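Niltico 问题登记与复盘系统 设置指南
第2部分:建立问题单、指派、复盘会

适用:Bumholm 各部门管理员。普通成员看第1部分就够了。
更新 2021-03-23。旧版截图里的菜单名有几处已经改了,以本页文字为准。

开始前准备好:管理员账号、部门成员名单、上一季度没关掉的问题清单(表格或者纸质都行)。
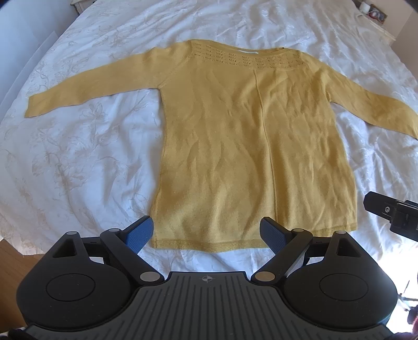
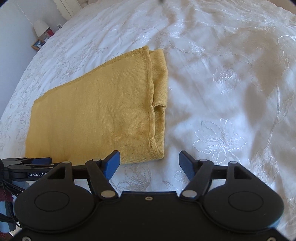 2.1 建立部门空间

1. 登录 Niltico,右上角点“管理”。看不到“管理”就是权限没开,找 Wike 那边的系统支持开。
2. 左侧选“空间”,点“新建”。
3. 名称填部门全称。不要用缩写,后面搜索会搜不到。
4. “可见范围”先选“仅本部门”。等流程跑顺了再放开。
5. 导入成员名单。格式:工号、姓名、邮箱,一行一人。表头保留。
6. 点“保存”。页面会转一会儿,别重复点,重复点会建出两个同名空间。

注意:空间建好以后名称可以改,编号不能改。编号是系统自动给的,比如 1629,记下来,后面接口设置要用。

小心:删除空间会连同里面所有问题单一起删,没有回收站。要停用请选“归档”。

2.2 设置问题单模板

默认模板有 19 个字段,太多。填的人嫌烦,最后全写“无”。建议砍掉大半,只留下面这些:

现象:看到了什么,什么时候,在哪个环节。只写事实。
影响:谁受影响,多大范围,停了多久。
临时措施:已经做了什么先顶住。
原因:这一栏登记时锁住,复盘会之后才能填。
纠正措施:写动作,带负责人和期限。
验证办法:怎么知道措施管用。

步骤:

1. 进“模板”,选“默认问题单”,点“复制”。直接改默认模板的话,系统升级时会被覆盖。
2. 不要的字段把开关关掉。别点删除,旧数据还挂着的。
3. “原因”字段,权限改成“复盘后可编辑”。
4. “现象”字段,字数上限设 1000。够用了,再长没人看。
5. “验证办法”勾上必填。
6. 保存,设为本空间默认。

注意:“原因”为什么要锁。登记的人往往当场就写一个,比如“员工疏忽”“沟通不畅”,后面开会大家就顺着这个讲,别的可能性都不看了。锁住能挡掉一部分。

常见填法问题:

“系统经常出错”——退回。哪个系统,哪一步,什么报错。
“加强管理”“提高意识”——退回。这不是措施,没法验证。
“已处理”——退回。处理了什么?
把投诉人的名字写进现象里——管理员改掉,再提醒登记人。

2.3 指派和升级规则

1. 进“规则”,点“新增”。
2. 触发条件选“新建问题单”。
3. 指派对象选岗位,不要选具体的人。人一调岗,规则就失效,单子会卡在那里没人知道。
4. 响应期限:一般问题 2 个工作日,紧急问题当天。
5. 超期动作选“通知上级岗位”。
6. 再建一条规则,触发条件选“同类问题重复出现”,动作选“自动转复盘”。
7. 两条规则都打开,用测试单试一下。

小心:超期动作不要选“自动关闭”。Allard 项目组之前这么设过,报表很好看,问题一个没少,到七月才发现,全部重新登记了一遍。

注意:同一条单子最多转派两次,第三次系统会拦住,要管理员手动放行。不是故障。各部门互相推的时候就会碰到这个,直接拉复盘会。

测试单用完记得删,不然会算进月报。

2.4 安排复盘会

1. 打开问题单,点“转复盘”。
2. 选时间,选参会岗位。登记人一定要在,主管可以不在。
3. 系统会生成一张空白的分析页,会前发给大家。
4. 每人会前各自写至少两个可能原因,提交后互相看不见,开会时才一起显示。
5. 开会先核对现象,有出入先改现象,改完再讨论原因。
6. 每个候选原因下面填两栏:支持的证据、不支持的证据。第二栏空着的,不能标为“确认”。
7. 确认后原因字段自动解锁,由主持人填写。
8. 填纠正措施、负责人、期限、验证办法。四项不全保存不了。

注意:第4步别省。省掉以后基本就是职位最高的人先说一个,其他人点头。

注意:找不到支持证据的原因不用删,标“存疑”留着,下次同类问题出来时系统会带出来。

小心:分析页每隔一段时间自动保存,但是多人同时改同一栏会互相复盖。会上指定一个人打字。

2.5 关闭问题单

1. 措施做完,负责人点“申请关闭”。
2. 上传验证结果。数据、记录、抽查表都可以,一句“效果良好”不行。
3. 由登记人确认。负责人不能自己关自己的单。
4. 登记人不同意就点“退回”,必须写理由。
5. 关闭后进入观察期,期间同类问题再出现,原单自动重开。

登记人离职或调岗的,由管理员在“代理确认”里另外指定,指定的人不能是措施负责人的的直接下属。

2.6 出问题时先查这些

收不到通知:个人设置里邮件开关是不是关了。再看邮箱垃圾箱。
看不到“转复盘”按钮:单子还是草稿,先提交。
原因字段是灰的:复盘会状态没改成“已结束”。
导入名单失败:表头被删了,或者工号前面的零丢了。工号列改成文本格式再导。
月报数字对不上:测试单没删,或者归档空间也算进去了,筛选里去掉。

还不行的,把空间编号、问题单号、报错原文一起发给 Wike 系统支持。只发“打不开”的会被退回来问一遍。

第3部分:月报和权限交接。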